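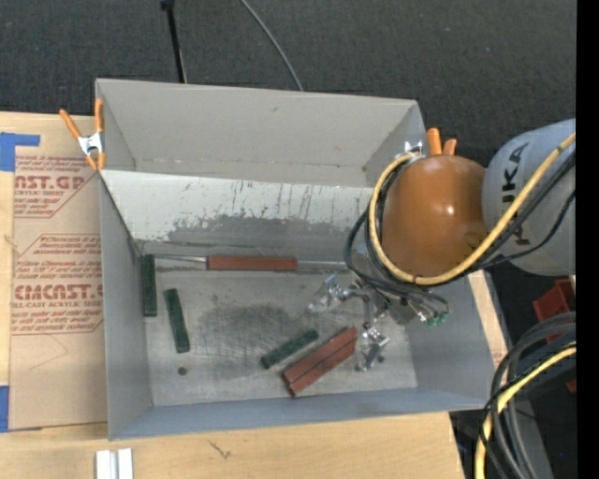
Banley opens its block-sorting room to Caswood families this July

CASWOOD – Banley, the neighborhood play library, is happy to announce that its sorting room will open to families every Wednesday in July, from 10 in the morning until the last block is put away (and we do mean the last one!).

The collection has grown to 234 sets of plain colored blocks, dark greens and reddish browns among them, and every set is tipped into a big gray bin and checked over before it goes back out on loan.

"Children love a bin they can dig around in, and so do I," said Yuzuki Iwasaki, who runs the room. "Come and stay as long as you like."

Admission is free, and there are 38 places each week. To save one, please call Bienvenido Umali at the Banley front desk.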